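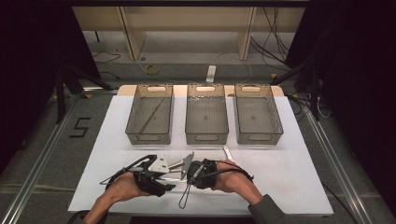

Three smoke-gray baskets side by side on the white board, with one long stick lying diagonally in the left one.

Sorting cutlery and serving pieces in open baskets - what goes where?
Posted by Sarita Tiwari in Verkance Home Help
2,536 views

I am moving my flatware and serving pieces out of a drawer and into translucent gray plastic baskets. The baskets are open at the top, have a handle slot in the end walls and patterned sides, and will sit side by side on a low shelf. I have three and would prefer not to buy more.

The contents are mixed. There is ordinary stainless steel cutlery, a few Chinese-style soup spoons, and a number of thin, straight pieces such as chopsticks and skewers. The cutlery is simple enough. The thin pieces are the problem. They are longer than I planned for, so they end up lying corner to corner, and anything placed on top of them tips. If I stand them up against an end wall, they slide down as soon as the basket is moved.

I would like to know the following:

Should the long pieces get a basket to themselves, or can they share with the cutlery if there is a divider?

Is it safe to keep ceramic spoons loose in the same basket as metal?

Does the ribbed floor in this type of basket help or hurt? Crumbs and lint seem to settle between the ribs, and I don't want to wash all three baskets every week.

The shelf is open at the front and the baskets will be pulled out by the handle slot several times a day. Everything is washed in the dishwasher apart from the bamboo skewers. 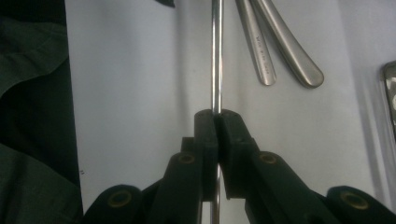

Kitchen Storage > Flatware and Utensils

Lorenz Widmer
Marked helpful by 54 members

Give the long pieces their own basket. A divider works when everything on both sides of it is shorter than the basket. Once a piece has to lie on the diagonal it uses the whole floor, and the divider has nowhere to go.

Measure the inside of the floor, not the rim. Baskets of this type usually taper, and the difference between rim and floor can be 20 mm or more. If your longest piece is shorter than the floor, lay it parallel to the long wall. If it is longer than the floor but shorter than the diagonal, it will fit, but only as you describe. In that case put the long pieces in first, all in the same direction, and keep that basket for them alone.

Polished round metal will roll on a flat floor and will roll less on a ribbed one, provided the piece lies along the ribs and not across them. Check which way the ribs run before you decide which way the pieces go. For thin metal skewers I use a wide rubber band around each bundle - loose enough to pull one out with two fingers. Points all at the same end, and that end toward the back of the shelf.

Ceramic and steel can be stored together in the sense that nothing will happen to them sitting still. The damage is done when the basket is pulled out and the contents slide. The rim of a ceramic spoon chips before anything else does. Nest the spoons bowl into bowl, handles in one direction, and put them in the basket that gets moved least.

On cleaning: a cut piece of non-slip shelf liner on the floor of the basket solves most of it. Lift it out, shake it, rinse it, let it dry fully and put it back. You lose the benefit of the ribs, but the liner grips better than they do. I cut mine from a Wallner roll, 100 cm long, and had a strip left over.

Let the pieces dry completely before they go in. The handle slots let some air through at the ends, but water in the grooves of the floor will stay there.
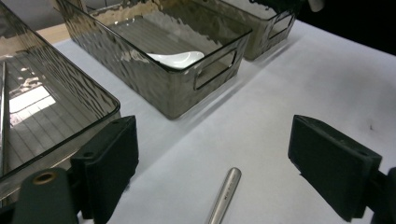

White soup spoon near the front wall of the middle bin.

tandari_june
Just put the spoons in a mug. I had bins like that and the small stuff always slid to the front whenever I pulled them off the shelf. Mug on the counter, done. Skewers can stay in the packet they came in.

Sarita Tiwari
Thank you both. I measured the floors as suggested and the chopsticks do fit parallel to the long wall, which I had not tried. The skewers do not, so they have the third basket. The mug would work, but I have no counter space beside the stove.

One follow-up for Lorenz: does the liner go under the skewers as well, or only under the spoons?

Lorenz Widmer
Under both. For the skewers cut it slightly short at the ends so that a point cannot catch the edge and lift it. If you keep the bamboo ones in there too, bundle them separately from the metal.

3 contributors to this thread - Replies are open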